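Comley baby bank finds a new home after a winter in the hallway

Wed 8 April

Parents in Comley who have been picking their way past strollers and stacked bags to reach the town's baby bank will have a good deal more elbow room from next week, when the service moves into the old Jarnero shoe store on Mill Street.

The baby bank, which passes on clothes, bedding, towels and other basics to families with children under five, has been running out of the side hallway of the Methodist church for the past 2 years. It was meant to be there for one summer. Then the summer ended, the donations kept coming, and the hallway filled up until people had to turn sideways to get to the coat hooks.

Kam-wah Siu, who started the service with a notice in the library window and a borrowed set of shelves, said she had been looking for a bigger place since last fall and had nearly given up.

"I must have walked past that shoe store every day on my way to the bus," she said. "I used to buy my own kids' school shoes in there, and it never once crossed my mind to ask. Then one morning the landlord was outside washing the window, and we got to talking about his new granddaughter, and by the time my bus came I had a key to go and look at it!"

The store has stood vacant since Jarnero closed its Comley branch. The landlord has agreed to a rent of $142 a month for the first year, and the baby bank will pay its own heating and light.

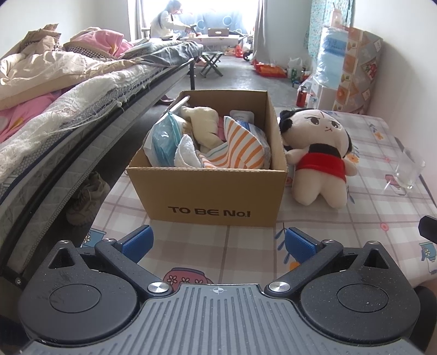

Last year the service filled 1,463 requests, most of them from Comley itself but a growing number from families out along the lake road and in the Bolinura apartments, where there is no store within walking distance. Requests come in by phone, through the school nurse, or from parents who simply stop by and ask – no forms and no proof of income, a rule Ms. Siu says she has no plans to change.

The new place has a proper counter at the front and a stockroom with the shoe store's old shelving still on the walls, which means clothes can finally be sorted by age and kept that way. There is also a small back room with a sink. Chun-yin Au, a retired midwife who has lived in Comley most of her life, hopes to use it on Thursday mornings for a drop-in where new parents can sit down, have a cup of tea and ask the sort of question that feels too small to bother a doctor with.

"When my first was born I had my mother on one side of the street and my aunt on the other," Ms. Au said. "A lot of the young families here now have moved from somewhere else for work, and their mothers are on the end of a phone, if they're lucky. It's nice to have a chair to sit in and a person to talk to."

A bake sale and raffle at the elementary school in March raised $800 toward paint and a new front door lock, and the painting is almost finished. The walls are pale yellow, after a long and friendly argument over green.

The baby bank will be open Mondays and Thursdays from 9:30 a.m. to 1 p.m., and donations can be dropped off during the same hours. Crib sheets, bath towels and sleepers in the larger sizes are needed most. Clothes should be washed before they are brought in, and car seats cannot be accepted.

The church hallway will stay open for pickups until Saturday, and anyone with a request already waiting there will get a call about where to collect it.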